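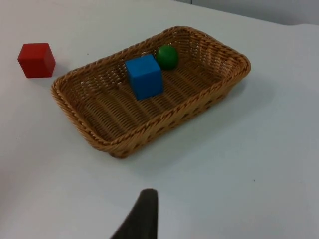
A blue cube and a green ball in the basket, a red cube on the table.

Will a robot take your mom's job?

Grown-ups love to say that robots will soon do all the work. Maybe you should ask them a few questions first.

Take the Koller toy warehouse in Grolleck. People there used to fill every gift basket by hand. In May the company put in a robot arm called Flameck. An arm like that has a gripper, a kind of hand with stiff fingers. Picking up a cube is easy for you. A robot has to find the cube, close its fingers the right amount, and let go in the right spot.

The company said Flameck would pack 900 baskets a day. So far its best day is 200. That's still a lot of baskets! But who fixes the mistakes?

Mathias Frei does. He packed baskets for years, and now he watches Flameck and checks what it packs. "My back hurts less," he says. "But I used to talk to people all day. Now I look at a screen."

His coworker Thaddäus Schwaiger was moved to the loading dock. He didn't ask to go. The boss calls that "freeing people up." Does it sound like that to you?

Some jobs at Koller got easier, some got duller, and 30 workers are still waiting to hear what theirs will be. So when someone tells you a robot helps everybody, ask who "everybody" is.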